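4.3 セルの設置と日常の保守

本節では、Noreroセルの設置の手順と、運用期間中に行なった保守について述べる。制御の方法と学習の設定は第3節で説明したので、ここでは繰り返さない。対象とするのは、キッチン型の作業台に置いた一台のアームと、その手先のグリッパ、手首のカメラ、および作業面となる赤いトレイである。

セルはNadulcombeの実験室の流し台の横にある。設置場所の候補は二つあったが、もう一方は床の振動が大きく、アームを減速して停止させても手先の揺れが長く残ったため、採用しなかった。流し台の横は壁が近く、アームの肘が動ける範囲は狭くなる。その代わりに、トレイを壁側へ寄せて置くことができ、作業者が前を通るときに触れることが少ない。

作業面として、縁の立ち上がった樹脂製のトレイを選んだ。底には菱形の細かい凹凸がある。平滑な板も試したが、軽い物体は指が触れただけで遠くまで滑り、そのたびに位置を直す必要があった。トレイの縁は物体が台の外へ出ることを防ぐ一方で、縁に寄った物体の把持を難しくする。図6は、指が低い位置まで下りて、トレイの隅に近い水色のスポンジのそばにあるときの配置である。グリッパの右側に入る灰色の編組ケーブルは、下で述べる点検の主な対象である。

図6 流し台の横に置いたトレイとグリッパ。トレイの上には、ぬいぐるみ、パン、緑色のブロック、スポンジがある。 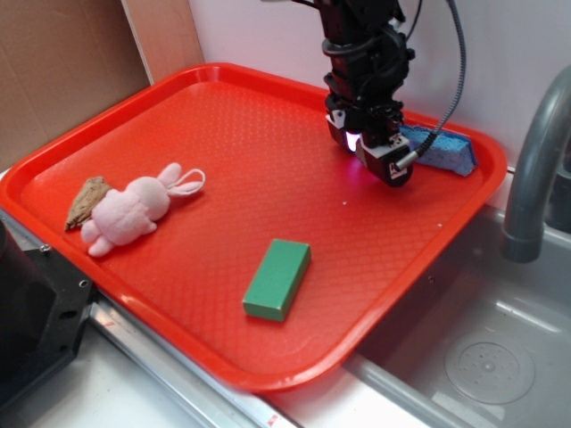

Nélida Gallardo
実験設備担当研究員

ケーブルの取り回しは、設置の中で最も時間のかかった作業であった。最初の配線では、手首を大きく回したときに編組ケーブルが張り、コネクタの根元に力がかかった。この状態で883回の把持動作を行なった後、通信が時々途切れるようになった。コネクタを外して調べたところ、ピンに曲がりはなく、ねじ部のゆるみだけが見つかった。そこで余長を240 mmに増やし、固定点を手首から一つ上のリンクへ移した。移設の後は、同じ症状は記録されていない。

余長を増やすと、今度は黒いケーブルの輪がアームの上部で外側へ広がる。壁に近い姿勢では、この輪が壁に触れる可能性がある。我々は輪を二か所で軽く束ねたが、強く締めることは避けた。束ねた部分が硬くなると、曲げが束の端に集まるからである。束の位置には白いテープで印をつけ、ずれたときに目で分かるようにした。この方法は簡単なものであるが、後で担当者が代わったときにも役に立った。

物体の配置は、試行ごとに手で変更した。ただし、完全に自由な配置にはしていない。保守の後の確認では、トレイの左側に小さい物体を集め、中央に柔らかい物体を置き、右側を広く空けるという基本の配置を使う。空いた領域は、指を開いたまま下ろして底面との距離を確かめるために必要である。スポンジのような角のある物体は、縁に対して斜めに置くことを推奨する。縁と平行に置くと、指が入る隙間が小さくなり、グリッパの状態の良し悪しと配置の難しさを区別することができない。図7の配置では、青いスポンジ、緑のスポンジ、茶色の石が左側にあり、ウサギのぬいぐるみと細長い木片が中央寄りにある。

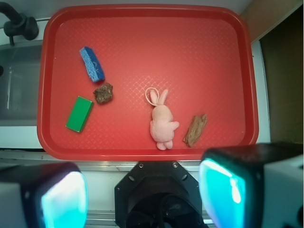 ひもの付いた物体については、別の注意が必要である。ひもの輪が指の先に掛かると、指を開いても物体が離れず、アームが待機位置へ戻る間に物体を引きずることがある。運用の初期にこの事象が起こり、引かれた物体がトレイの縁に当たって、トレイ全体の位置が少しずれた。その後に行なった試行は、座標が合わないためすべて取り消した。対策として、待機位置へ戻る前に、低い高さで一度指を開閉する動作を加えた。この動作を加えても一回の試行の時間はほとんど変わらない。

トレイの位置の確認には、専用の治具を用いない。カウンターの前縁の金属部分を基準とし、トレイの手前の角までの距離を定規で測る。治具を作ることも検討したが、トレイを毎日洗うという運用には合わなかった。洗った後のトレイは完全に乾かしてから戻す。水が底面とカウンターの間に残ると、トレイは小さい力で動いてしまう。この点は、当然のことのように思われるが、手順書の最初の版には書かれていなかった。

次に、指先の点検について述べる。左右の指の内側の面には、発光するパッドがそれぞれ一つ付いている。点検は指を開いた状態で行ない、手首のカメラの映像で両方のパッドを同時に見る。確認する項目は、パッドの角が欠けていないこと、面に繊維や粉が付いていないこと、および左右の明るさに前回の記録と大きな違いがないことである。左右の見え方は、もともと同じではない。カメラから見て右の指のほうが大きく映り、白い筋のような強い光も右のパッドに出やすい。したがって、左右を互いに比べることはせず、左は左の記録と、右は右の記録と比べる。この規則を決める前は、正常な右の指を二度も分解してしまった。 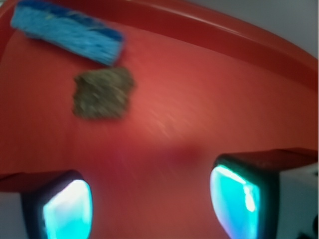

Haltetti研究所 保全技術グループ

パッドの清掃には、毛羽の出ない布を使う。布を水で少し湿らせ、指の根元から先の方向へ一度だけ拭く。往復して拭くと、取れた粉が再び面に広がる。アルコールの使用は、供給元のIsakssonから避けるように言われているため、本研究では試していない。パンや木片を扱った日は、細かいくずがパッドの縁の溝に入りやすい。溝のくずは布では取れないので、柔らかい筆を使い、グリッパを下に向けた姿勢で落とす。清掃の間はアームの電源を切り、手首を片手で支える。

清掃と点検を合わせた時間の目標は90秒とした。この時間には、トレイの洗浄は含まれない。目標を決めた理由は、作業を急がせるためというより、作業が長くなったときに異常として記録を残すためである。例えば、コネクタのねじを締め直した日は目標を超えるので、記録簿に必ず一行が増える。後から記録簿を読むと、目標を超えた日は手首の大きな回転を多く含む課題を行なった日に集中していた。ただし、記録の期間が短いので、両者の関係を断定することはできない。

手首のカメラについては、取り付けのねじと、映像の中の指の位置を確認する。指は画面の下の左右の隅に現れる。カメラが少しでも回転すると、片方の指が画面の外へ近づき、もう片方が内側へ入る。これを調べるために、設置時の映像に指の輪郭を線で描き、現在の映像に重ねて表示する小さいプログラムを用意した。輪郭が線の幅を超えてずれた場合は、ねじを締め直してから手先の較正をやり直す。ずれが線の幅の中であれば、何もしない。以前は小さいずれでも毎回直していたが、直す作業そのものが新しいずれの原因になっていた。

トレイの赤い面は光を反射しやすく、底の凹凸の模様が強く見える場所と、ほとんど見えない場所がある。明るい格子の模様は、カメラの位置が変わると面の上を移動する。我々の物体検出では、この模様が小さい物体として誤って検出されることがあった。特に、褐色の小片のように表面がざらざらした物体の近くで多かった。天井の照明を一つ消すと誤検出は減ったが、トレイの隅が暗くなり、今度は青いブラシの暗い側の縁を見失うことが増えた。最終的に照明は元に戻し、検出された領域が二つの視点で同じ位置にあるかどうかを調べることにした。

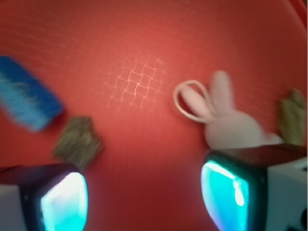
この確認のために、把持の前に手先を横へ少し動かし、停止してから二つ目の画像を取得する。停止を待つ時間を短くしすぎると、アームの振動が残り、領域の位置が正しく比較できない。待ち時間は姿勢によって変えるべきであるが、現在の実装では最も揺れの大きい姿勢に合わせた一つの値を使っている。腕を伸ばした姿勢以外では必要以上に待つことになり、この点は改善の余地がある。

部品の交換についても記しておく。運用期間中に交換した部品は、編組ケーブルと左の指のパッドである。ケーブルは3月に、予防のために交換した。取り外したケーブルの外側に傷は見られなかった。パッドは、角に小さい浮きが見つかったため交換した。浮きのある状態でも把持はできていたが、布で拭くときに繊維が引っかかり、清掃の時間が延びていた。交換の作業には2名が必要である。一人が指を支え、もう一人がねじを外す。一人で行なうことも不可能ではないが、外れた指がトレイの上へ落ちるおそれがあり、我々は勧めない。

交換の後は、基本の配置で試行を行ない、最初に柔らかい物体、次にスポンジ、最後に硬い物体の順に把持する。途中で失敗した場合は、その物体をもう一度試す前に、トレイの位置とコネクタのねじを確認する。両方に問題がないときにだけ、指の較正に戻る。この順番で調べるようになってから、較正をやり直す回数は少なくなった。物体ごとの把持の結果は4.4節に示す。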